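Nela fixture plate: a term with it at our after-school robotics club
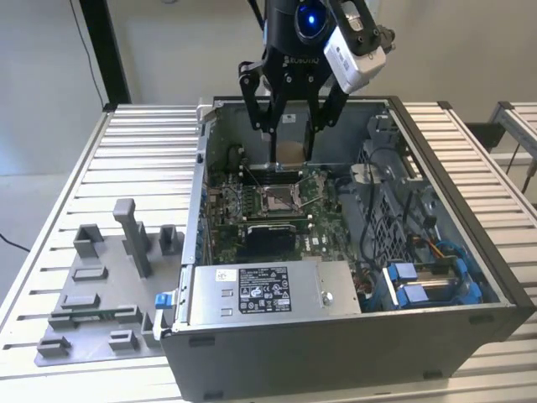

We've had the Nela plate at the Plestcombe club since December, and I've grown ever so fond of it! Our project is teaching an arm to put parts into old desktop computers (slow going, but the students love it), and before this we were forever nudging things back into line by hand. The raised holders keep small parts where the program expects them, and our older group got through 100 practice runs with only 2 parts knocked over.

Grumbles? The slots are a bit snug for thin circuit boards, and the instructions are dreadful – do let the students puzzle them out together, ours had a lovely evening of it. I'd buy another tomorrow.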